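Section 4: Setting Up the Box Before You Pack

Okay, you've got your Trulgate kit unpacked and the tape dispenser loaded (if the tape keeps slipping back onto the roll, go back to Section 3, I promise it's worth it). Now we get to my favorite part, which is the box itself. I packed 332 orders for Pletska before I wrote any of this down, and most of my early mistakes happened before a single item went in.

What you need: one flat Pullum carton, the tape dispenser, a sheet of kraft paper, and a clear table at hip height.

1. Pop the carton open. Hold it by two opposite corners and push them gently toward each other until it squares up. If it fights you, work a hand inside and press along the creases. Cold cardboard is stubborn, so bring your flats in from the garage the night before!

2. Fold the bottom. Short flaps first, then the long ones over the top. Please don't do the over-under weave thing. It looks clever and it holds fine for sweaters, but I once watched seven jars of plum jam leave through the bottom of a woven box and I haven't trusted it again.

3. Tape the bottom seam. Run one strip down the middle and let it go 3 inches up each end. For anything heavy, add a strip across each end too, so you get a big letter H.

CAUTION: Keep your fingers off the dispenser teeth when you tear. They're sharper than they look, and cardboard soaks up blood like you wouldn't believe.

4. Turn the box right side up and bend all the top flaps back, one at a time. Go past the point where they want to stop, and run your thumb down the crease as you do it. A flap that's only half bent will stand straight up or flop inward the minute you reach for something.
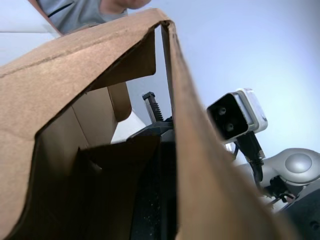 Fig. 4-1. Open carton, with one flap standing up and another folded inward.

5. Deal with any flap that's still leaning in. You can fold it outward again and clip it to the side of the box with a clothespin (Geetha Kurup taught me this one, and she uses the big wooden kind). Binder clips work too, but they leave dents.

NOTE: It gets dark down inside a deep carton, especially in the corners. I tip mine toward the window, or shine my phone in there, and check for crumbs, staples and bits of cardboard fluff before I go any further. A little dust is no big deal for books. For anything knitted, wipe it out with a dry cloth.

6. Line the bottom. Crumple your kraft paper, then open it halfway back out so it's springy, and lay it in loosely right up to the corners. Push down with your palm. If you can feel the table, add another sheet.

7. Do the lean test. Press on each side wall with a flat hand. It should give a little and come back. If a corner buckles, that box is for closet storage now, so set it aside and open a new one.

CAUTION: Don't lift an open box by its flaps, even an empty one. The crease tears right at the corner, and tape over a torn crease never holds as well as you'd like.

If you're reusing a carton, peel or black out the old labels at this point, while it's empty and easy to turn around. Cameron Tipoki has a whole shelf of secondhand Melnychuk cartons and swears by a fat marker. I'm a peeler myself, with a hair dryer on low, but either way works.

Once your box is lined and standing square, go on to Section 5, where we finally put something in it.

Related sections
Section 3: Loading and Threading the Tape Dispenser
Section 5: Heavy Things First
Section 6: Filling Gaps Without Overstuffing
Section 9: Storing Flat Cartons So They Stay Flat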